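Is Celtidel's pick-and-place success number believable?

Gwendolyn Nguyen-Tran
Their write-up claims 902 good picks out of 3,000 tries in toy kitchens, no retraining. Pear in the sink is one of the tasks.
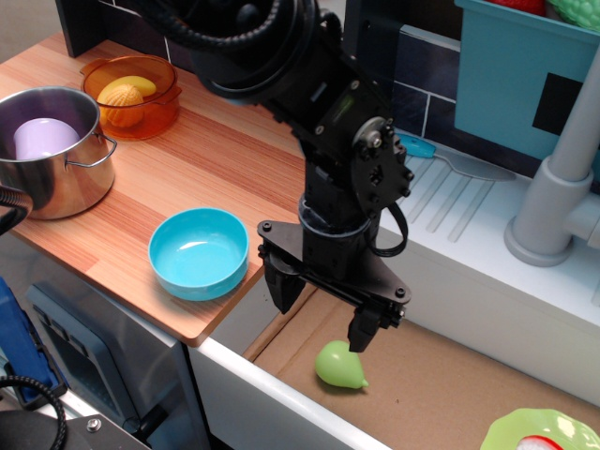
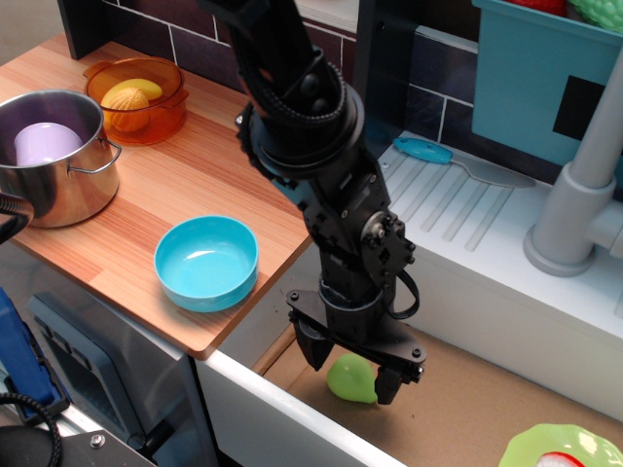
What counts as a good pick? I can't find it — lifted, or moved to the bowl?

Duván Escobar
Lifted only, see the appendix. And 273 tries were thrown out as "setup faults" with no list. I wouldn't cite it.

Naciri
Seems fine to me, robots are hard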